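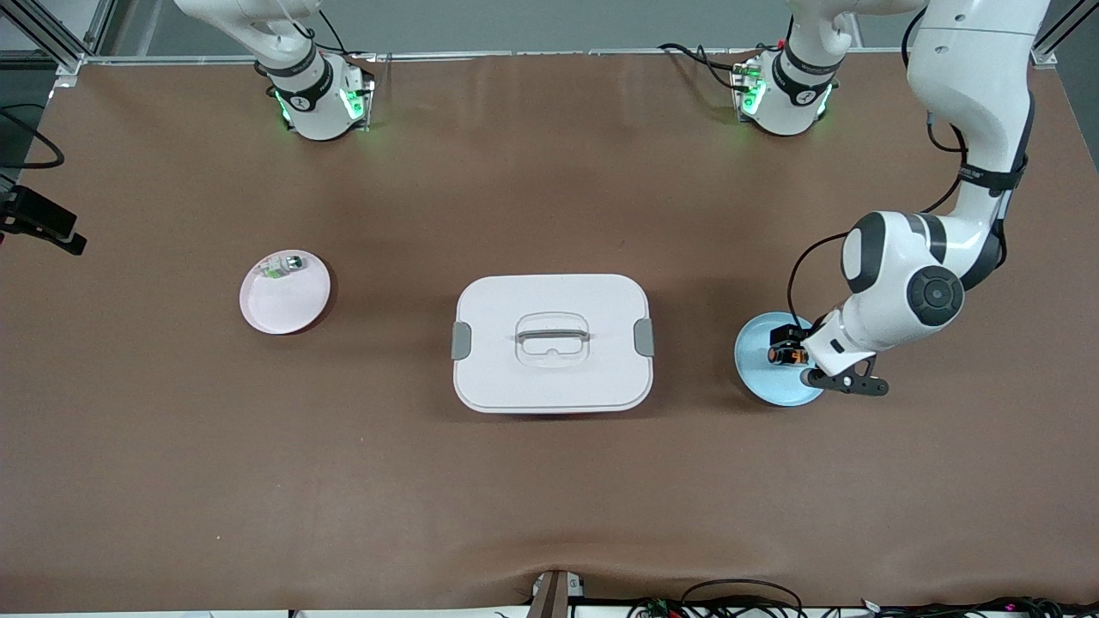
Figure 3. Tableware and a lidded container on a brown work surface.

3.2 Object spacing and clearing order

Clearing order was coded from the first item to leave the table, following the scheme of Kulkarni and Ackroyd. A layout was classed as linear when its main items lay in a rough row across the middle of the surface, and as clustered otherwise. Figure 3 is a linear layout: the white lidded container lies between a pale pink plate and a light blue one, slightly nearer the blue. Spacing was scored separately from item type, and a small item resting on a plate, as on the pink plate in Figure 3, was coded as a dependent of that plate. Containers with a folded handle were scored as closed.

Of the 1,429 layouts in the Remia set, 1,071 were linear. Two coders (Noguchi and Yokoyama) worked independently, and disagreements went to a third. Most concerned dependents near a plate rim, where 6 layouts were recoded as clustered and 7 were dropped. Plates with dependents were cleared later than bare plates in both classes. The effect was weaker in clustered layouts, and we return to it in Section 4.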